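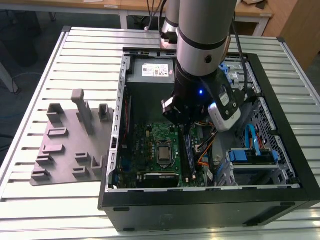 Chapter 2
Showing the Robot What You Mean

The first time I tried to teach a robot arm to lift a memory module out of a desktop computer, I did it the way I'd been taught, which is to say I typed. I measured where the module was, wrote down the numbers, told the arm to go there, close its fingers and pull up. It took me most of a day. Then Cempaka Sutanto, who had the desk next to mine back then, nudged the computer case with her elbow while reaching for a pen, and my whole day's work was pointing at the wrong spot.

She was very sorry. I was less gracious than I should have been. But that afternoon she took hold of the arm by the wrist, walked it over to the module with her own hands, and pressed a button to record the path. She had a decent run in less time than it takes me to find my calipers. I've been a convert ever since!

This chapter is about that other way of working. You do the task yourself, through the robot, and the robot keeps a record. People call it teaching by demonstration, learning from demonstration, programming by demonstration, or (in my old lab) just "showing it." I'll say demonstration and leave it there. We'll look at two ways to give one:

Hand guiding. You grab the arm and move it. The motors hold up the arm's own weight and otherwise let you push it where you like. Some books call this kinesthetic teaching.

Remote control. You stand or sit somewhere else and drive the arm with a second device — a joystick, a handheld controller, a smaller copy of the arm. This is teleoperation, and it gets the second half of the chapter.

Why I keep coming back to the computer case

You'll meet a lot of desktop computers in these pages. The opening photo has one lying on its side on a slotted aluminum table, side panel off, with a two-finger gripper just over the motherboard. I love this task for teaching because it looks so easy. Anyone who has ever upgraded a computer knows what a memory module feels like coming out of its slot. Your fingers know. Now try writing down what they know.

Go on, try it. Where exactly do you squeeze? How hard? When do you stop pulling gently and start pulling properly? Murdo Cairns has his students do this on paper before they're allowed near an arm, and the answers run from one line to two pages, and the two-page ones still leave out the latches.

Then there's the matter of room. A case is a box with walls, and a gripper with a camera bolted next to it is a good deal fatter than a thumb. You can reach the processor from overhead with no trouble and still bump a wire on the way to the drive bay. When you guide the arm by hand you see this coming and steer around it without thinking. That bit of steering goes into the recording too, and we'll spend all of Section 2.4 on how to keep it from getting smoothed away.

One more thing to look at before you turn the page: the gray 3D-printed plate on the table to the left of the case. It has holders and slotted pockets of different sizes. A plate like this gives parts a known place to sit, and I'd urge you to make one early. My first one was cardboard and tape and I was proud of it for a week.

What gets recorded

When I say the robot "keeps a record," I mean something pretty plain. Many times a second it writes down the angle of each joint and how far open the fingers are. If there's a camera on the wrist, as there is in the opening photo, the pictures get saved alongside, stamped with the same clock. If you have a force sensor, add that. One full pass through the task, start to finish, is one demonstration, or one episode.

In the exercises at the end of the chapter you'll collect 53 of them. Why such an odd number? I asked for 100 the first year I ran this course, and the last batch from every group was terrible — tired hands, sloppy grips, somebody humming. So I cut it down, and 53 is what was left when I threw out the bad ones from my own set. You're welcome to do more. The Brudidum files, which we open in Chapter 5, hold 300, and you'll see there how much the extra ones help and where they stop helping.

A quick word on equipment

I wrote the exercises on a Wutier arm with a Dimard gripper. If yours are different, don't worry, nearly everything carries over. What you do need is an arm that's built to be moved by hand, a stop button you can reach without stretching, and a dead computer nobody will miss. Unplug it. Leave it unplugged. Check again before you reach in.

2.1 Taking hold of the arm

Stand so that your shoulder is behind the motion, and put one hand on the wrist and the other on the link above it. Beginners nearly always hold on by the fingers of the gripper, and then the elbow of the arm swings off on its own and the recording is full of wobble. Move slowly for the first few tries. Keep your own sleeves, and your head, out of the camera's view of the parts. Once the arm feels light to you, go on to Exercise 2.1a, where you'll guide it to the memory module and back without touching anything at all.

Home Chapters Exercises Errata Contact

Search this book Go

Related chapters
Chapter 1: Arms, Joints and Where Things Are
Chapter 3: Cleaning Up Your Recordings
Chapter 4: Driving from Across the Room
Chapter 5: Working with the Brudidum Files
Appendix B: Printing a Fixture Plate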